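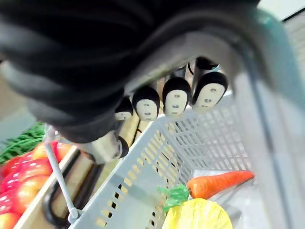
What is the Marinho Produce Stand set?
It's a collection of 3,089 photos of a pretend greengrocer's corner, with the wooden display, the crates, the shopping baskets and all the vegetables we keep piling up and putting back.

Lourenço Cordeiro built up the collection at Brindthorpe over one long September, and Américo Pinheiro wrote most of the labels (usually on a Wednesday evening, with the radio going). We wanted plenty of ordinary shop clutter, so carrots share a compartment with cucumbers, and the piles are left however they landed after the last round of shopping.

Labels are plain grocery words: carrot, cucumber, napa cabbage, green onion, gourd. If a thing was too hidden to name, Américo put "other" and moved along, and there are 399 of those, which you're very welcome to improve! 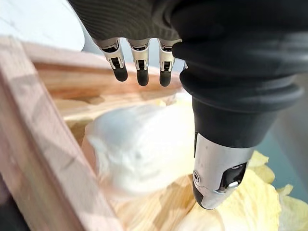
Folders follow the way we worked through the stand. "display" has the tilted compartments, "crates" has the packing material and whatever was nestled in it, and "baskets" has the carrying and loading. Over 1,000 photos sit in "display" alone, so start with one of the other two if your connection is slow. Version 2 fixed the gourds, which Lourenço had cheerfully filed under cucumber for weeks.
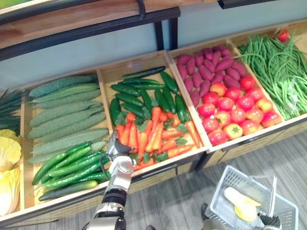
Can I use the set in a class?
Please do, and mention Brindthorpe somewhere in your handout if there's room. Copies are kept on the Wukgate mirror, and corrections go in labels_notes.txt, newest at the top.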